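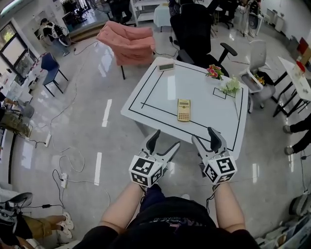
2023-05-11

Table layout, Hilard room. Outer border and inner rectangle both done in black tape, plus the small square towards the back right. Calculator goes in the middle, lengthwise to the seat. Clock at the far edge. Pink and red flowers in the back corner, pale ones beside the small square – keep them off the tape.

The gloss top shows every fingerprint, so wipe before each set. Chairs stay where they are for now. Ordered 3 more rolls of tape from Kuruc.

To do: write the layout up for Brulau, check the clock battery.

Recent entries
Wametti shelf labels
Tape that lifts and tape that doesn't
September stock list

4 comments · 200 views

This site uses cookies. Accept | Settings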